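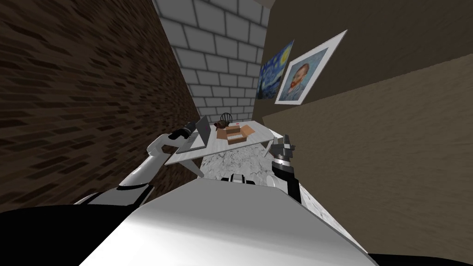

Vanden Robotics Club - Simulation Team - Member Diaries

May 24, 2019

Okay so I promised I'd write one of these every week and I think I've done three since February, but I'm home, I have cereal, and I want to get today down while I still remember it.

We spent the whole meeting in the marble room again. The task is still the box: get both arms to the table, one gripper on each side of the cardboard box, lift, hold for 10 seconds, put it down. Sounds easy! The left arm keeps wandering over to the laptop. It was hanging right up by the top of the screen for ages this afternoon with the box sitting there to the right of it, and I was yelling at my monitor like that was going to help.

Tyson Sandhu thinks it's my target point. He made me read my numbers out loud and I had the left target set off the table corner when the right one is set off the box itself, so when the table gets turned (and it's at an angle in this room, it was straight in the last one) the left arm goes to the wrong spot. I felt pretty dumb but also kind of thrilled, because that's a thing I can fix. I've been blaming the elbow joint for two weeks. Sorry, elbow.

The right arm has its own problem. The gripper ends up with its fingers pointing at the ceiling when I want them facing in toward the box. I tried turning the wrist 90 degrees and it went the other way, so I flipped the sign, and then the whole arm swung out toward the wall with the paintings. I love that somebody put the starry night one in there, and the guy with the red beard next to it. I've been staring at him so much this month that I could probably draw him. Grimier (our name for the planner, long story, it came from a typo) did at least stop the arm before it hit anything, so yay Grimier.

We ran it 7 times after the fix to the left target. It got to the box on 3 of them, and on one the box went up! Both sides! Then it slid out and landed on its flaps, but I screamed and people clapped, so I'm counting it in my heart if not on the score sheet.

Things I want to try next time - slow the last bit of the reach way down, close both grippers at the same moment (right now the left one goes first and shoves the box over), and save before I change the wrist. I lost a good version today by not saving. I also want to try it with the laptop gone from the table, just to see, even though Tyson says that's cheating and the rules say the table stays how it is.

Must remember to bring back the Tsao book, it's been under my bed since spring break. And my charger is still in the lab, so this laptop is on 10 percent and I'm going to stop here and go find Mom's.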